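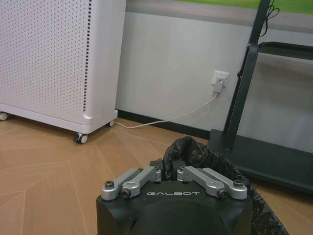
A black plastic bag beside a perforated white appliance.

A bin liner (also bin bag, or in North American use trash bag) is a disposable bag placed inside a waste container to keep refuse off its inner surface and to allow the contents to be lifted out in one piece. Household liners are commonly made from polyethylene film. Black is a usual colour for general waste, while clear and tinted films are used where contents must be sorted or checked.

Materials

Low-density film is soft, stretches before tearing and has a glossy surface that creases easily. High-density film is thinner for the same load, rustles when handled and splits quickly once punctured. Recycled film may be of either type and is often pigmented black to hide variation in the feedstock. Compostable liners are made from starch blends or similar polymers and have a shorter storage life.

Sizing

A liner is chosen by the circumference of the container's rim and by its depth. For a round bin, the flat width of the bag should be a little more than half the circumference, with enough extra length to fold over the rim. A liner that is too short slips inwards under load; one that is too long gathers at the base and reduces usable volume. 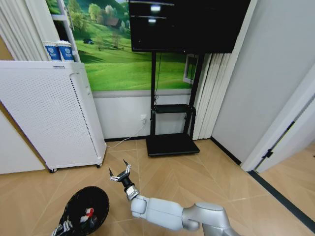

Small room bins

Round wastebaskets without lids are widely used in offices, bedrooms and sitting rooms, where waste is mostly dry and light: wrappers, paper cups, tissues. They are normally stood on the floor against a wall or next to other free-standing items such as shelving or an air purifier. Trailing mains cables should be kept clear of the bin, as they can be caught when it is moved.

Changing a liner in a bin of this type has 2 stages. The full bag is gathered at the neck, lifted and tied, and a new bag is then opened, pushed down to the base and turned over the rim. Air trapped between bag and wall can be released by running a hand down the inside. On hard floors such as tile, the area under the bin is usually wiped at the same time.

Supply

Liners are sold flat-packed, interleaved or on perforated rolls. Trade cartons from Tresley hold 600 small liners. Cosgrove supplies a drawstring type in 3 widths.

See also: Waste sorting; Pedal bin; Polyethylene film

Last revised November 2022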